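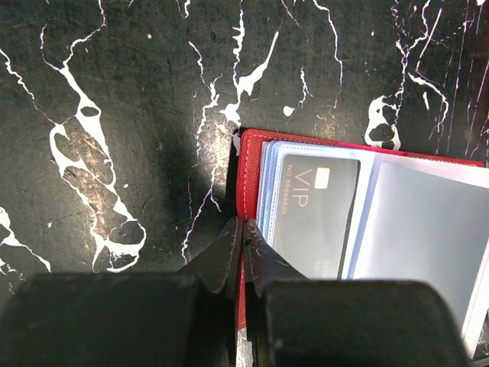
Red wallet against a black surface with white veining.

Julell Press will publish a printed index to the nonconformist burial registers of Tilbridge in January. The index covers 30 registers kept by five chapels, and gives surname, forename, stated age, date of burial and folio number.
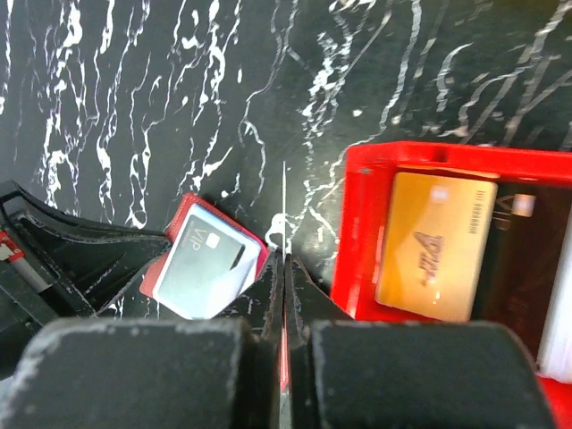

Darlene Lemieux
Series Editor, Julell Press

Entries were transcribed from the original volumes and checked against the Mostia microfilm. Spellings follow the register – variant surnames are cross-referenced in a separate table. Where the film and the volume differ, the reading of the volume is given and the difference noted.
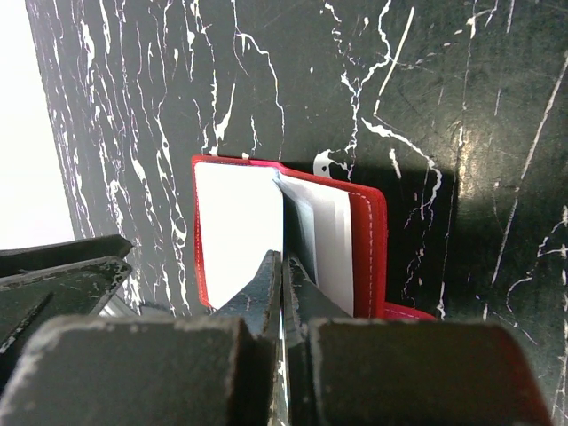 The Lachance chapel register is treated separately in Appendix 6. It was kept on loose slips, later sewn in no fixed order, and folio numbers have been supplied by the compiler, Rosaire MacDonald. The slips open in much the same way as the white pages or sleeves in the red card holder, fanned out from the crease with their edges in layers, and each side is numbered in turn. Blank sides are included in the count.

The first printing is limited to 200 copies. Libraries and family history societies may request a review copy from the publisher.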